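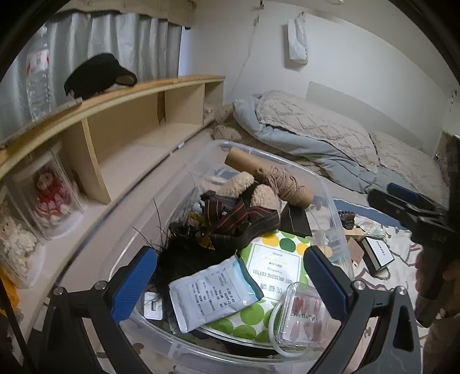 **Downsizing before a move: sort first or pack first?**

**jfothergill**
We hand back the keys to the Rusley flat in March and I'm trying to settle on a method. My sister says pack everything now and sort at the other end. I'd like to sort first, but I've done two evenings and only finished one closet. The new place in Hallholm has less storage, so something has to go. What did other people do?

**zlatko_b**
Sort first. The movers charged us by volume, and 30 of our boxes went straight from the truck into the garage. They sat there for two years. Most of it ended up at the thrift store anyway.

**paperclip96**
Disagree. If you have a deadline, pack. I sorted first and spent a whole weekend on old letters, then threw the kitchen into trash bags the night before. Keep one clear bin per room for odds and ends and deal with those later.

**zlatko_b**
March isn't much of a deadline. She has time.

**paperclip96**
She has a job too, I assume.

**jfothergill**
I do. The bins are the worst part, to be fair. Furniture is easy – it fits or it doesn't. It's the twine and hair ties and half-used tape that slow me down.
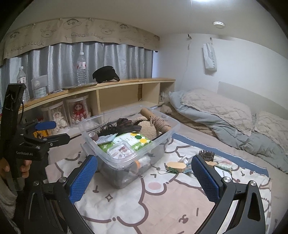

*Enotcombe, December 7, 2025*

**vlachou_lane**
Moved here from a three-bedroom in the fall. I did a bit of both. Books and clothes got sorted first because they're heavy and easy to decide on. Small stuff got packed as it was, with a label saying which drawer it came from. I gave myself 100 minutes per bin after the move and stopped when the timer went off.

**zlatko_b**
100 minutes for one bin is generous.

**vlachou_lane**
Some of them had photos in them. The bathroom one took ten.

**jfothergill**
I like the drawer label idea. Did you tape the lids or just clip them?

**vlachou_lane**
Clipped, then one strip of painter's tape across the top. Regular packing tape left gunk on mine.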